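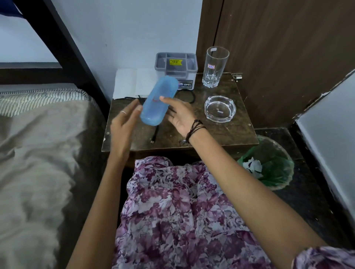 Nachttisch mit Etui, Ladekabel, Trinkglas und Aschenbecher

Von: Soledad Arancibia
An: Liste Greifen und Ablegen
Betreff: Re: Fehlgriff am Nachttisch, Glas zerbrochen
Datum: Montag, 16. September 2019

Hallo zusammen,

danke an Moussa für den Bericht, Antwort weiter unten im Zitat. Ich habe mir die Protokolle vom Cakholm-Arm am Wochenende angesehen.

Moussa schrieb:
> Bei der Aufgabe "Etui vom Nachttisch nehmen und zurücklegen" hat
> der Arm gestern beim Zurückfahren das Trinkglas umgestoßen. Es ist
> auf den Boden gefallen und zerbrochen. Verletzt wurde niemand. Der
> Kraftgrenzwert hat nicht ausgelöst, ich habe den Not-Halt von Hand
> gedrückt. Liegt das an der neuen Version der Bahnplanung?

An der Bahnplanung liegt es nicht. Die Bahn war für die Szene, die der Arm kannte, in Ordnung. Das Glas kam in dieser Szene aber nicht vor. Die Tiefenkamera liefert bei klarem Glas an vielen Stellen keine Werte, und Broren füllt solche Lücken mit dem Hintergrund auf. Damit war an der Stelle für den Planer freier Raum bis zur Wand. Beim Aschenbecher ist es dasselbe, den hat der Arm nur zufällig nicht getroffen.

Zum Kraftgrenzwert: In der Konfiguration stehen 4 N, das ist auch so gewollt. Im Protokoll sieht man bei Eintrag 2,004, dass die Überwachung während der Rückfahrt gar nicht aktiv war. Gundden schaltet sie beim Öffnen des Greifers ab und erst mit dem nächsten Greifbefehl wieder ein. Das halte ich für den eigentlichen Fehler. Ein übersehenes Glas kommt wieder vor — ein Arm, der ohne Überwachung fährt, darf nicht vorkommen.

Das Bild oben zeigt die Aufgabe von Hand. Das Etui ist über der Tischplatte, beide Hände sind daran, und Glas und Aschenbecher stehen rechts auf dem Tisch. Auch das schwarze Kabel bitte beachten, das Ende mit dem Stecker liegt nahe an der Tischkante. Mit dem Greifer kann man da leicht hängen bleiben.

Bis auf Weiteres bitte:

- keine Läufe mit Glas in Reichweite des Arms, auch nicht bei halber Geschwindigkeit
- Überwachung in Gundden von Hand auf "dauernd" stellen und vor jedem Lauf prüfen
- eine zweite Person am Not-Halt

Für Broren habe ich einen Patch, der Lücken in der Tiefe als belegt behandelt. Er ist noch nicht getestet, und der Arm wird damit vermutlich öfter stehen bleiben als nötig. Wer ihn probieren will, meldet sich bei mir.

@Moussa: Hast du die Rohdaten der Tiefenkamera noch? Bei mir sind nur die gefüllten Bilder angekommen.

Gruß
Soledad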